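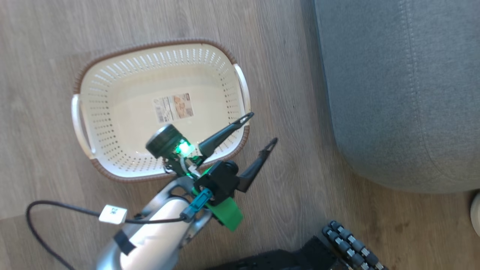 Opinion > Home Life > Columns

By Jummai Usman
September 15, 2026
6 min read

I've come around to the view that we should all stop folding so much laundry. I don't mean the good shirts, or the tablecloth your aunt is going to ask after. I mean pajamas, gym shorts, kids' T-shirts, dish rags, all the stuff that gets balled up again within a day of being put away. Give it a basket and leave it there. A plain off-white plastic one with slots up the sides and a handle at each end will do it, and if you want to get fancy you can find one with a brown woven-look rim that passes for decor from across the room. I have four kids' worth of socks living this way and we are all fine.

I grew up in a folding house. My mother folded underwear into thirds! She folded washcloths, she folded the bag the washcloths came in, and I did the same thing for years after I moved out without ever once asking myself who was going to inspect it. Then in April my dryer died, I spent a month hauling everything to the laundromat on Babalola Street, and by the time I got home I was too tired to care. Things stayed in the baskets. We dug out what we needed. Kids went to school.

My neighbor Kayode Nwachukwu thinks this is the beginning of the end for me. He folds on Sunday nights with the ball game on and says it calms him down, and I believe him, because some people feel that way about ironing too (I have met them). If folding is your quiet hour, keep it. I'd never take it from you. But I've never had a quiet hour with a fitted sheet, and I suspect a lot of you haven't either.

The wrinkle argument comes up every time. Sure, some things wrinkle. A cotton button-down needs a hanger and always will. But a fleece pullover? Leggings? My son's soccer jersey came out of the basket last week looking exactly like it did when we bought it, except for the grass stain, and folding was never going to help with that.

What bugs me most is how much guilt gets attached to it. I know people who won't let a friend come over because there's a clean pile on the couch. Clean! They did the work already, and they're embarrassed about the last ten minutes of it. I'd rather have the friend. Move the pile over and sit down.

Anyway, I still fold towels. They don't fit in the closet otherwise.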